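About Gadico

Gadico runs history walks and museum days for school classes. Raili Keskinen and Dirk Kuhlmann started it after years of teaching, mostly out of irritation with tours where a class trails behind a raised umbrella and goes home with a pencil case.

We doubt that a day out teaches much by itself. Plenty of companies will tell you their trips "bring the past to life." We have read the worksheets, and a lot of them could be filled in on the bus.
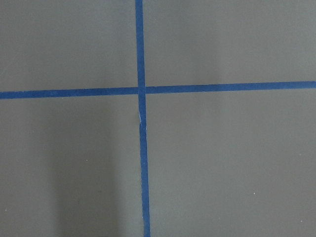 So we ask schools for 2 lessons before the trip and one after it. If your timetable can't spare them, we would sooner you kept your money. Group size is capped at 40, with 2 guides. Iida Tuominen leads the town walks and Aleksi Vuorinen handles the museum days. Neither wears a costume.

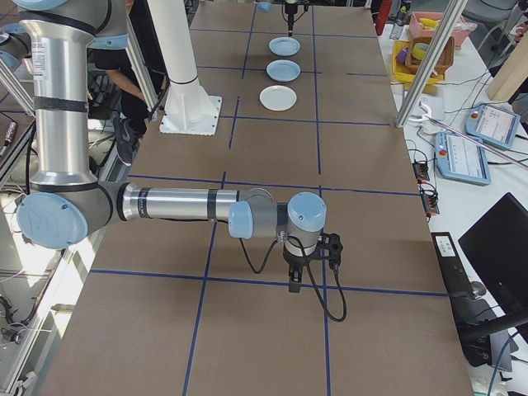 We don't hand out badges or publish satisfaction scores. Children will give five stars to anything that gets them out of math. Ask a teacher who has booked twice, and ask what the class remembered in February.

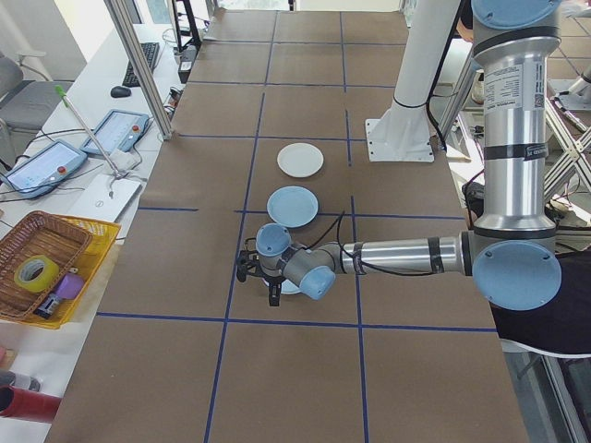
Our map lesson is the one part of the program that teachers ask for by name, and we were slow to trust it. Pupils draw an old town plan from memory, then check it against the streets they walked. The plan goes onto brown paper marked off with dark blue tape, the same kind of grid as on the long table here, so each pupil gets a square to answer for. Whether it beats a decent textbook, we can't say yet.

Bookings for schools go through Kauko Kettunen.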